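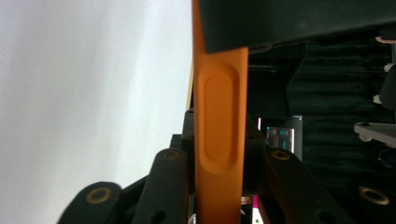
L. Sembiring
Technical Writer, Famitz Garden Products

Section 3: Setting Up the Butum Watering Timer and Drip Line

Last revised March 19, 2022

This section covers mounting the timer on an outdoor faucet, laying the drip line, and entering the first watering program. It applies to the Butum two-outlet timer used with the Retmont drip kit. If you bought the timer without the kit, skip Laying the Drip Line and connect your own hose to the outlets.

Read Section 2 (Water Supply and Pressure) first if your house is on a well.

Before You Start

You need:

Butum timer
Four AA alkaline batteries (not included)
Retmont drip kit: pressure reducer, main tubing, drip emitters, stakes, end caps
Tubing cutter or sharp garden shears
A bowl of warm water
Thread seal tape, for older faucets

Lay the main tubing out in the sun while you work on the faucet. Tubing that has been coiled in the box all winter is stiff and will not lie flat.

Caution: Use cold water only. Do not connect the timer to an indoor faucet, a water heater drain, or a line that carries liquid fertilizer under pressure.

Installing the Batteries

1. Turn the timer over and slide the battery tray out by its tab.
2. Insert four new AA batteries. Match the plus and minus signs molded into the tray.
3. Push the tray back in until the gasket is fully seated all the way around.
4. Wait for the display to come on. The valves click twice as they close.

Note: Do not use rechargeable batteries. Their lower voltage can leave a valve partly open. Do not mix old and new batteries.

If the display stays blank, take the tray out, wait ten seconds, and put it back.

Mounting the Timer on the Faucet

1. Close the faucet and remove any hose, splitter, or quick-connect fitting.
2. Look inside the timer's swivel nut. The filter washer should be in place with the mesh dome facing up, toward the faucet.
3. If the faucet threads are worn or pitted, wrap them with two turns of thread seal tape.
4. Hold the timer upright and turn the swivel nut onto the faucet by hand. Stop when it is snug.
5. Open the faucet fully and look for drips at the nut. If it drips, tighten it slightly, still by hand.
6. With no hose attached, confirm that no water comes out of either outlet.
7. Close the faucet again.

Caution: Do not use a wrench or pliers on the swivel nut. Overtightening cracks the collar, and a cracked collar is not covered by the warranty.

The timer must hang straight down with the outlets at the bottom. If your faucet points outward at an angle, fit a gooseneck adapter between the faucet and the timer. In places where code calls for a backflow preventer, install it according to its own instructions; some types may not be used ahead of a shutoff valve. Your water supplier can tell you which type is accepted.

Laying the Drip Line

1. Screw the pressure reducer onto outlet A. The arrow on its body points away from the timer.
2. Dip one end of the main tubing in the warm water, then push it onto the barbed end of the reducer until it reaches the shoulder.
3. Run the tubing along the bed, close to the base of the plants. Avoid sharp bends. Use an elbow fitting wherever the tubing has to turn a corner.
4. Stake the tubing down. Place the stakes closer together on a slope.
5. Leave the far end open for now.
6. Open the faucet and press and hold A on the timer to start a manual run. Let the water flow until it comes out clear, then press A again to stop.
7. Fit the end cap.

Flushing the line before capping it matters most on the first run. Bits of plastic from cutting and soil picked up while dragging the tubing will otherwise end up in the emitters.

To add the emitters:

1. Punch a hole in the side of the tubing with the punch from the kit. Hold the punch square to the tubing.
2. Push the barbed end of the emitter into the hole until it snaps in.
3. Tug it lightly. It should not pull out.
4. If you punch a hole in the wrong place, close it with a goof plug. Tape will not hold.

Small plants and herbs need one emitter each. Tomatoes, peppers, and squash do better with two, one on either side of the stem. For shrubs, put the emitters under the outer edge of the leaves and move them outward as the shrub grows.

Note: Vegetable beds and shrubs need different run times. Put them on separate outlets if you can. Outlet B needs its own pressure reducer, sold separately.

Setting the Clock

1. Press MENU until CLOCK flashes.
2. Set the hour with the plus and minus buttons. Check that the display shows AM or PM as it should.
3. Press OK, then set the minutes the same way.
4. Press OK and choose today's day of the week.
5. Press OK to save.

The clock does not adjust itself for daylight saving time. Reset it when the time changes, or leave it alone if an hour's difference does not matter to you.

Entering a Watering Program

Each outlet holds its own program. The steps are the same for both.

1. Press MENU until PROGRAM flashes, then press A or B.
2. Set the start time and press OK. Early morning is best for most gardens.
3. Set the run time in minutes and press OK.
4. Set the interval and press OK. Choose DAILY, EVERY 2, EVERY 3, or WEEKLY.
5. Press OK once more. A small drop symbol appears beside the outlet letter.
6. Open the faucet and leave it open. The timer cannot water with the faucet closed.

If you run both outlets, leave a gap between the end of program A and the start of program B. When programs overlap, both valves open together and the pressure drops on each line.

A run time that suits the bed in spring is usually too short by June. To check it, dig a small hole next to a plant an hour after watering. The soil should be damp below the roots. If only the surface is damp, add 10 minutes and check again after the next run. Sandy soil does better with shorter runs more often. Clay takes longer runs with more days between them.

Rain Delay

Press RAIN once for a delay of one day, twice for two days, three times for three. The display counts down and the program resumes by itself. To cancel the delay, press and hold RAIN until the cloud symbol goes out.

Rain delay applies to both outlets. It does not block a manual run.

First-Week Checks

Go through these after the first few runs:

Swivel nut: no drips with the faucet open
Pressure reducer: tubing still pushed up to the shoulder
Emitters: each one dripping, none spraying
End cap: tight
Filter washer: take it out, rinse the mesh, put it back dome up

An emitter that sprays has either come loose or been pushed into a hole that is too large. Pull it, plug the hole, and punch a new one a short distance away.

If the plants at the far end get less water than those near the faucet, the line is too long or carries too many emitters. Divide it between the two outlets.

Freezing Weather

The timer has to come indoors before the first hard frost. Water left in the valve body will split it.

1. Close the faucet.
2. Run both outlets manually to release the pressure.
3. Unscrew the tubing and the timer. Shake the water out of the timer.
4. Remove the batteries.
5. Store the timer upright in a place that stays above freezing.
6. Take the end cap off the main tubing and let the line drain. The tubing itself can stay on the bed.

Programs are kept in memory when the batteries are out. The clock is not, and must be set again in spring.

For error codes and valve cleaning, see Section 4.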